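The Dark Shelf

Saturday mornings at Liesl Berchtold's place start with everything coming off the shelf. She means everything. Bottles, jars, the pepper mill, the odd plate that wandered in during the week, all of it goes onto the table so she can wipe down the boards and put things back in a different order. It takes her 30 minutes if the coffee is good and most of the morning if somebody drops by, and on Sep 23, 2023, I was the somebody.

I'd come to talk about color. Berchtold spent years arranging store windows for a housewares shop called Wullar, where she learned that the hardest things to show off were the dark ones. A yellow bowl will sell itself from across the street. A black one disappears until you walk right up to it, and then (her words) "it grabs you by the sleeve." She left the shop three years ago, and she has been filling her own rooms with dark, shiny things ever since.

I love this. I grew up in a house where every surface was beige and every storage jar matched, and the first time I saw a black glazed pot in a friend's kitchen I kept finding reasons to walk past it. A glossy dark surface is never just dark! It takes in the window, the lamp, whatever is on the table, and bends it all into little streaks and smears of light. Shift your weight from one foot to the other and the whole thing changes.

Berchtold gets a little impatient when people call this decorating. She prefers "putting things where you'll see them." Her theory is that a kitchen or a dining table already holds most of the color and shine a room needs, and that we've all been trained to hide it behind cabinet doors. The vinegar goes in the cupboard, the oil goes in the cupboard, and then we drive out and buy a candle to put on the empty counter.

So her vases and her groceries live side by side. I was skeptical for as long as it took me to sit down.

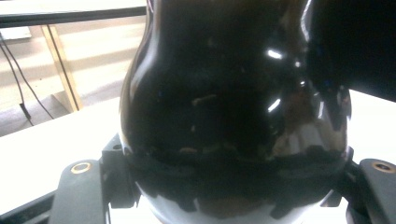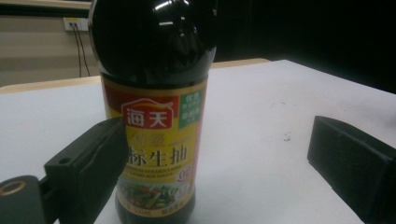
A glossy black vase, and a bottle of Haitian soy sauce with its golden yellow label.

The pairing does something to both of them, I think. The vase could be very grand by itself, the sort of thing you tiptoe around. Put groceries in its company and it loosens up. Meanwhile you start to look at a pantry staple the way you'd look at a piece of glass, and you notice how good a curved shoulder is at catching light. I went home and took three bottles out of my own cupboard that same night.

"People ask me where I shop," Berchtold said, stacking saucers. "The supermarket! The same as you."

She does have rules, though she'd call them habits. The biggest is that a dark object wants a pale surface under it or behind it. She tested this for me with a little ink-colored jug, carrying it from a walnut sideboard to a sheet of white paper and back again, and the difference was silly. On the walnut it was a lump. On the paper it had a spout, a handle, a foot, a whole personality.

Her second habit has to do with labels. She leaves them on. There's a fashion for pouring everything into matching clear containers, and she went through that phase herself one January, decanting until midnight with a funnel and a roll of tape. By spring she couldn't tell the light soy from the dark without tasting it, and the shelf looked like a pharmacy. Labels are printed by people who want you to spot them from the end of an aisle, and there's some lovely work on them. Reds and yellows, mostly. A bit of that against a lot of black is about as cheerful as a shelf can get.

Third, leave gaps. She'll put three things on a stretch of shelf where I would put nine. Glossy objects pick up reflections from their neighbors, and if you jam them together all they can reflect is each other. Give them a hand's width and they've got the room to play with.

Fingerprints are the price you pay, and she won't pretend otherwise. A high-gloss black surface shows every thumb. She has tried sprays and she has tried those fluffy dusters, and these days she uses a soft cotton cloth, barely damp, followed by a dry one. The cloths come in a pack from Muvstead and she washes them without fabric softener, which leaves a film. For bottles she's less fussy: a warm rag around the neck, where the drips collect, then a quick pass over the shoulder. She keeps paper labels out of the wet as much as she can.

Light is the part I'm still working on. Berchtold has a strong feeling that one bright overhead fixture is fine for cooking and no good for anything else, so her table also gets a small adjustable lamp, a Kubo she found secondhand, which she moves according to the time of day. Set low and off to the side, it draws a long thin line down anything rounded. Set high, it makes a round spot near the top. She likes the line. I've gone back and forth on it all week and I believe I'm a spot person.

None of this costs much. Her best find was a tall black jug with a chip in the base, bought for three dollars at a yard sale, and she keeps the chip turned to the wall. She did once see a lacquered cabinet priced at $700 and visited it for a month before deciding that she liked it better in the shop, where there was more light. She says she has never missed it. She also brought it up twice over lunch.

If you want to try a dark shelf at home, start with what you have. Soy sauce, balsamic, molasses, a cast-iron pan if it's small enough, the black teapot somebody gave you that never comes out. Clear a stretch of counter near a window, but keep the oils out of direct sun, and check which bottles are supposed to be in the fridge once they've been opened. Put the biggest thing down first, a little off center. Add one thing with a bright label. Then go away and make dinner, and look at it again when the lights are on.

Berchtold is rearranging hers again this weekend. There's a squat brown crock she has been meaning to bring up from the basement, and she thinks the pepper mill may have to go.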